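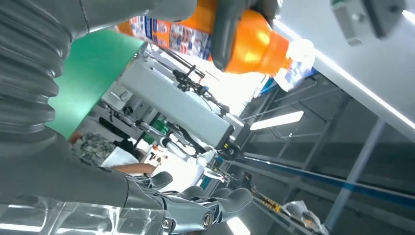

An orange bottle with a printed label, held upside down.

The first thing you notice in the cutting room at Sarkar is the sound: long shears closing through wool with a low crunch, over and over. I spent two days there in October and could happily have stayed a month!

Sarkar makes coats to order, 606 of them last year, and every one is still basted by hand before the first fitting. The basting thread is soft white cotton that snaps easily, so a whole sleeve can come off in seconds and go back on a little higher. I watched one sleeve pitched forward maybe a quarter of an inch, and the ugly drag line behind the shoulder simply vanished.

The cloth comes mostly from Watitz, a mill that still weaves a heavy overcoating in a deep, mossy green (I want it badly). It shapes beautifully under the iron – you can shrink fullness out of a collar and it stays put.

Then there are the buttonholes. An apprentice sews 30 practice holes on scraps before touching a customer's coat, waxed silk over gimp, each stitch finished with a tiny purl knot. Mine looked like a caterpillar. I took it home anyway, and it's pinned above my sewing machine.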